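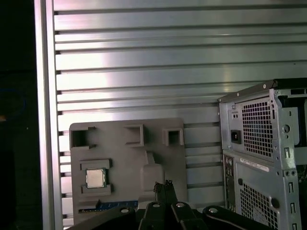 Wanted: people who don't believe the world is ending

Every few months another date gets passed around, and every few months I spend a lunch hour arguing with someone in the office about asteroids, calendars or a pattern in the numbers. I'm putting together a blog series called Maddocks on doomsday predictions and what people really do when they half believe one. I need contributors, preferably grumpy ones.

So far 17 people have written in. Two were selling canned food.

What I'm after

Short personal posts, up to 751 words, about a prediction you lived through. Did you call in sick? Quit? Fill the bathtub? Or did you answer email all day like the rest of us? I'm wary of stories that sound too good, so expect follow-up questions. If your uncle gave away his truck, I'll want to know who got it and whether he asked for it back.

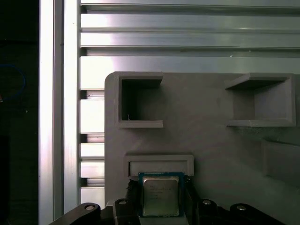
Believers can apply too, as long as they'll let other people disagree in the comments. My last blog, Pladness, collected over 1064 comments on one post about a comet, and I doubt a dozen of those people had read past the title. I'd like to do better this time, though I'm not counting on it.

What you get

Your name on the post, a link to your own site and light editing. There is no pay. I've seen plenty of calls that promise "exposure," and I wouldn't fall for it either.

How to apply

Send a paragraph about yourself and the prediction you have in mind through the contact form by the end of June. Please don't send survival guides, charts or your own date.

Cadi Griffiths, editor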